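3.2 Serve reception and side-out success

Reception is where a volleyball rally is so often decided, and we were delighted by how clearly the club data showed it. We coded 44 matches from the Tetura league, taking in every serve, first pass and set. 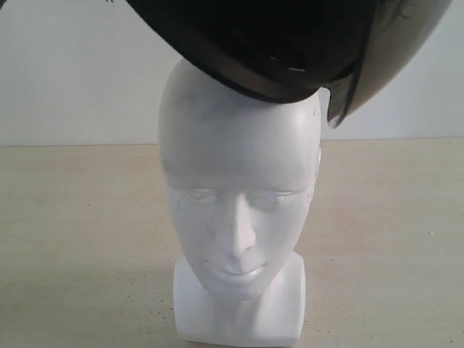
L. Vermeulen

Passes were graded on the four-point scale described in section 2. Teams that kept their first pass within 2 metres of the setter won the side-out far more often – and the effect held for strong and weak sides alike! Lalel, the lowest-ranked club in the sample, passed as well as anyone in the opening sets and matched much taller opponents while it lasted.
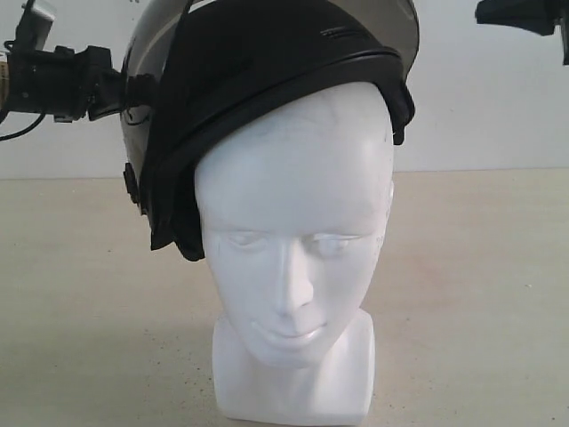

Figure 9. Mannequin head with helmet, silver-grey outer shell over black cap and harness.

The float serve gave receivers the most trouble. We looked closely at 400 of them, and the short ones, dropping in front of the back-row passers, were a real pleasure to study. Clumis used them late in sets, usually after a time-out, and drew hurried overhand passes that left the middle blocker out of the attack.

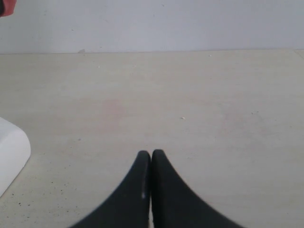
Jump serves told a different story. They brought more aces but also many more errors, and the balance shifted from set to set in ways we would love to follow over a full season. Section 3.3 takes up the setter's choices after a poor pass.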